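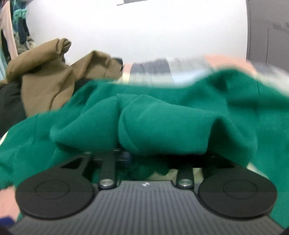
Clurnby: Wäsche falten auf dem Bett
README, Stand 7. Mai 2019

Schön, dass ihr hier gelandet seid! Clurnby ist unsere Sammlung rund ums Falten und Wegräumen von Kleidung, so wie sie nach dem Waschtag eben daliegt: verdreht, halb auf links, ein Ärmel im anderen. Wir mögen dieses Thema wirklich sehr. An einem Pullover kann man eine halbe Stunde lang herumüberlegen, wo eigentlich oben ist, und danach sieht man seinen eigenen Schrank mit anderen Augen.

Inhalt

3.288 Einzelbilder in 17 Durchgängen, dazu pro Durchgang eine kurze Textdatei mit Notizen. Jeder Durchgang fängt mit einem ungeordneten Haufen an und hört auf, wenn alles gefaltet oder beiseitegelegt ist (in zwei Fällen auch mittendrin, das steht dann in der Notiz).

Ordner

barano/ – große Teile: Pullover, Hemden, Jacken, alles mit Ärmeln
shao/ – Hosen und Shorts
bono/ – Kleinkram, Socken, Mützen, Bündchen, Bänder
notizen/ – die Textdateien, benannt wie die Durchgänge

Was zählt als gefaltet?

Darüber haben wir lange geredet. Ein Teil gilt als gefaltet, wenn es flach liegt, keine Kante mehr unter sich selbst eingerollt ist und man es mit beiden Händen hochheben könnte, ohne dass es aufgeht. Ordentlich muss es nicht aussehen! Malsha Thambiah faltet in Dritteln, Ruwan Ekanayake immer in der Mitte, beides ist drin und beides ist richtig. Gerollte Sachen haben ein eigenes Kürzel (r) bekommen, nachdem Teresa Bragança uns vom Rollen überzeugt hat.

Stoffe

Am meisten Freude machen die Strickteile. Sie geben nach, sie beulen sich, sie rollen sich am Rand ein, und sobald ein festes Band oder Bündchen dazukommt, zieht sich alles in eine andere Richtung als gedacht.

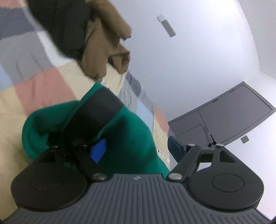
Glatte Baumwolle ist dagegen dankbar, da bleibt ein Knick auch ein Knick. Wer mit der Sammlung anfängt, nimmt am besten zuerst die glatten Stoffe und geht dann zu Strick über. In den Notizen steht der Stoff jeweils in der ersten Zeile, so wie wir ihn beim Anfassen eingeschätzt haben. Die Etiketten haben wir nicht abgeschrieben.

Untergrund

Gefaltet wird auf dem Bett, nicht auf dem Tisch. Eine Decke gibt nach und wirft selbst Falten, und bei einem Quilt kommt noch das Muster dazu. Uns gefällt das, so wird zu Hause eben gefaltet.

Bekannte Lücken

Bettwäsche fehlt ganz. Spannbettlaken hätten wir zu gern dabei, Sajib Wickramasinghe arbeitet daran, vielleicht klappt es im Juli. In 4 Durchgängen fehlt die Angabe zum Stoff. Bei 13 Bildern in bono/ stimmt die Reihenfolge nicht, Korrektur folgt.

Fragen, Fehler und eigene Falttechniken bitte an Moushumi Sheikh. Über Falttechniken freut sie sich besonders.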